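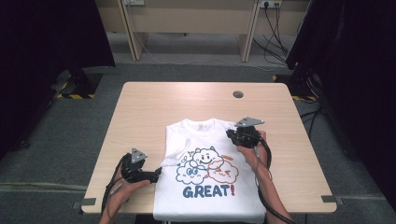
Monday, November 15, 2021
By Ľubomír Havlíček
4 min read

I own far too many T-shirts, and I've started to suspect they're the only diary I've ever kept.

It came to me in June, when I was packing for a week in Bragança and tried to be strict. Four shirts, I told myself. An hour later I was sitting on the bedroom floor with the whole drawer tipped out, trying on something from a ten-year-old music festival where I'd mostly queued for chips. It had shrunk (or I hadn't). Back in the drawer it went.

My mother ironed T-shirts. Every one of them, even the ones for painting in! She'd do the sleeves first, then fold the lot into thirds round an old magazine so they all came out the same width, and the airing cupboard looked like a shop. I had a go at the magazine trick last winter and it does work, though you need a fairly stiff magazine and a good programme on the radio.

What I can't resist is a daft picture on the front. Cartoon cats, smiling clouds, fruit with legs. My sister buys plain navy ones from Wellcombe, nine at a time, and says she hasn't thought about clothes since. I admire that, I really do, but then I see a pear riding a bicycle and my wallet's out.

The worst was a market stall in Bragança, on the second day, where I paid far too much for a thin yellow thing with a sardine on it. The woman selling it held it up against me, laughed, and knocked nothing off the price. I've worn it nearly every week since. The sardine has lost an eye in the wash and looks better for it, more experienced.

Washing is where I've had to learn some manners. Inside out, cool water, no tumble dryer if there's a printed front. I ruined a lovely Roletti one by ironing straight across the picture, and the iron still has a bit of orange on it that I can't shift. Turn them inside out for ironing too, or lay a tea towel over the top.

I did give a bagful to the charity shop in the end. Then I walked past on the Saturday, saw my old green one in the window, and stood there a good while working out whether it would be very odd to go in and buy it back. It was three pounds. It's in the drawer.

We use cookies to improve your visit. Read our cookie notice or change your settings.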